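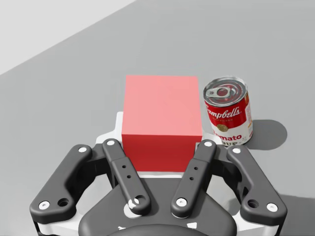
Standard Sizes Should Mean the Outside of the Box

Da-eun Heo

Carton suppliers quote inside dimensions. Carriers bill on outside dimensions. For a small shipper, the gap between those two numbers is a steady cost, and I think suppliers should be required to print both.

Take the cube carton we bought from Braritz last January. The listing gave an inside length of 284 mm on each side. Double-wall board and the folded flaps pushed the outside height past the limit for the rate band we had priced. We shipped 40 cartons before anyone checked the invoice. Each one had been billed a band higher.

The usual defense is that packers need the inside figure. They do. The outside figure takes one more column in a table, and the supplier already has it, as pallets cannot be planned without it. Kondero lists both and has for years. Aebischer will send the outside size if you write and ask, which took us 2 days.

Board thickness alone does not solve this. Flap overlap adds height but not length, and a full carton bulges – the carrier's scanner reads the bulge. A printed outside size should therefore be stated for a closed, filled carton, with a tolerance. Presier prints a tolerance on its mailers but not on its cartons, and I see no technical reason for the difference.

Until this changes, order one carton, fill it, tape it and measure it before you order 100.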